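4.2 Narrators who know too much

The second group of novels in our corpus consists of first-person historical fiction in which the narrator claims to be writing at the time of the events. There are 61 of these. We read all of them to the end, a distinction we suspect we share with very few people, including some of the reviewers quoted on the jackets.

Our interest was in what we call leakage: moments when a narrator lets slip something that only a later reader could know. The plain kind is easy to spot. In The Salt Clerk of Granalport, a harbor official in a besieged town refers to "the first siege" while it is still going on, which shows either great gloom or poor editing. We marked such passages as hard leakage and moved on.

Soft leakage gave us more trouble. A narrator may know nothing of the future and still hold every opinion the future will approve of. The heroine of A Widow at Nastitach washes her hands before treating wounds, distrusts the local duke, and thinks girls should be taught Latin. Any one of these is possible. All of them together, in a woman who has never left a valley of 400 people, suggest that she has been reading the same magazines as her author. We do not count this as a fault. Readers seem to like it, and the novel has had two sequels.

To compare books of different lengths, we scored each case per 1,000 lines of narration and left out dialogue, where characters can be as wrong or as right as they please. Both coders worked from the same sheet. They disagreed most often over jokes. The narrator of Flunddale Bridge, an elderly soldier with a long list of enemies, predicts so many disasters that some were bound to come true – we ended up scoring only those he was smug about.

Comic narrators as a whole leaked less than solemn ones. Boasting helps here. A liar who is busy improving his own part in a battle has little time to comment on its place in history, and his mistakes pass as character.

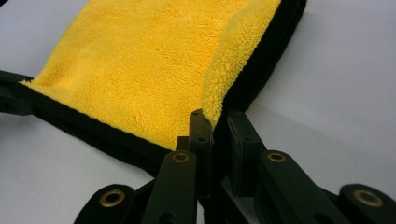 Figure 7. Microfiber towel, yellow pile and black underside.

Does a frame story, in which an old narrator looks back on youth, remove the problem?

It moves the problem to a later date. The narrator of the Daza trilogy writes at eighty and may fairly know how the war ended, but he also knows how historians would come to argue about it, and he takes sides. We therefore scored framed novels against the date of the supposed writing. Four of them did worse under this rule than they would have without a frame.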